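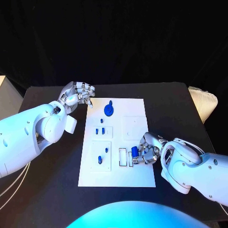
Prasanna Chowdhury asked whether the two rectangular slots should stay side by side or be moved apart before the next board is cut. The present gap leaves little room for fingers next to the narrower slot, and a blue cylinder brought in upright has to pass close to both borders.

Home | Minutes | Drawings | Parts List | Contact

Nallow Fixture Group
Minutes of the board layout meeting, 2022-01-26

Present: Marta Zinchenko (chair), Prasanna Chowdhury (notes from item 2)
Apologies: Jodusska site

1. Slot spacing
Discussion continued from the opening remark. Zinchenko preferred to keep both slots on the same side of the board so that the left half stays free for the peg plate. Chowdhury proposed a wider gap on one trial board only. Agreed. The larger slot keeps its size. The dark border stays on both, as the white recess is hard to find against the white panel without it.

2. Peg plate
The raised plate with two blue pegs stays in the left half. The left peg is slightly shorter than its neighbor. Chowdhury asked if this should be marked on the drawing as intended. Zinchenko confirmed that it should, and the drawing goes to revision C. The single peg below the knob stays directly on the panel with no plate under it.

3. Knob
No change to the round base. Jodusska had asked in writing for a taller tab. Not accepted for this revision. The request can be raised again with a sketch and a torque figure. Position near the top edge is unchanged.

4. Surface finish
Plitine quoted for a matte white panel in lots of 50 and 200. The price break at 200 is small and storage is short. Order 50. The gloss sample was rejected at the previous meeting and is not to be reordered. Tabletop to remain dark for contrast with the panel.

5. Wear testing
Test length set at 700 insertions per slot, with the borders checked for lifting after every 60. Results to be entered on the Sheikh sheet, one row per check. Chowdhury noted that the old sheet has no column for the narrow slot. Zinchenko to add one.

6. Actions
MZ: revision C drawing, including peg heights.
MZ: extra column on the Sheikh sheet.
PC: trial board with wider slot gap.
PC: place order with Plitine.
PC: reply to Jodusska on the tab.

7. Any other business
Spare blue pegs are stored in the same drawer as the rejects. To be separated and labeled.

Next meeting in February, date to be sent by email.

Related items
Board drawing, revision B
Panel finish samples: notes
Sheikh sheet, blank copy
Peg and knob parts list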